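How to get a clean wipe-down with the Trameck hand gripper

I've been putting off writing this one up because I wanted a proper go with the thing first, and you can't get that from an evening of waving it about. The Trameck is a hand-held gripper you use to show a robot how a job is done - you do the chore, it records, and the arm learns from it later. Tinarbridge sell it as a kit, either single or as a pair, and I went for the pair.

Start with something chunky before you touch any cloth. A bottle lid is ideal. Come at it level, squeeze slowly and stop the moment the pads have hold.

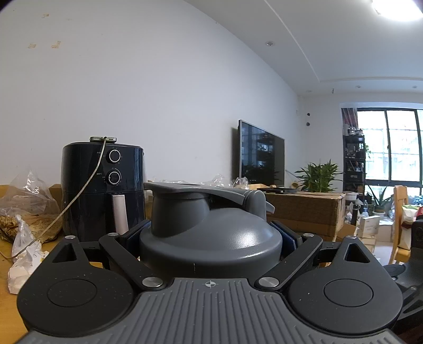

I was squeezing far too hard on my first day and my thumb let me know about it! The pads are grippy enough that you really don't need to. Do 20 slow grabs, have a cup of tea, then do 20 more from the other side.

Right, the cloth. Microfibre is best (tea towels are a pain, too stiff). Don't try to pick it up by a corner. Go in from above at the middle, pinch up a good peak and let the rest hang down, so you've got plenty of fabric between the fingers and the table. Then lower it next to the mess and drag towards yourself in short strokes. Keep your wrist still and move from the elbow. 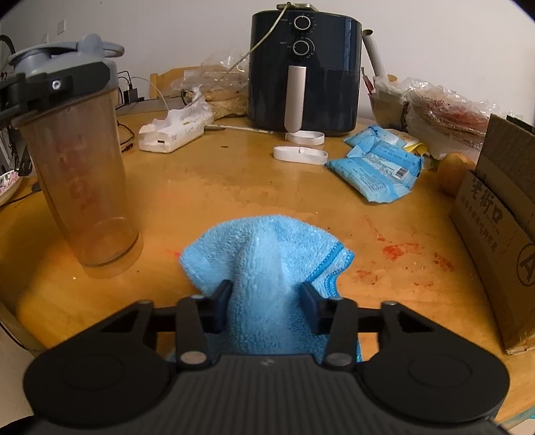
Sjögren reckons short strokes are a waste of time, and that one long sweep gives a much nicer recording as long as you slow down at the end. I tried it and kept losing the cloth halfway, but do have a go, you may have steadier hands than me.

If you bought the pair, have both switched on before you start. Leave a gap of 2 seconds at the start and end of every take - it makes trimming so much easier. And if the cloth twists up, stop, shake it out and go again. I kept the twisted takes at first and regretted it.
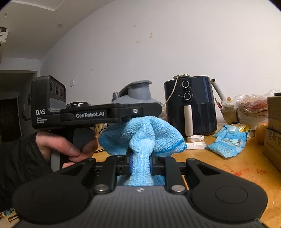 Comments (3)

Prirkau
Does the single kit come with the same pads? Mine look thinner than yours.

mopandbucket
Been at this since Wednesday and the elbow tip sorted me out, thanks! Still can't do tea towels.

Sjögren
Long sweeps. I'm not budging.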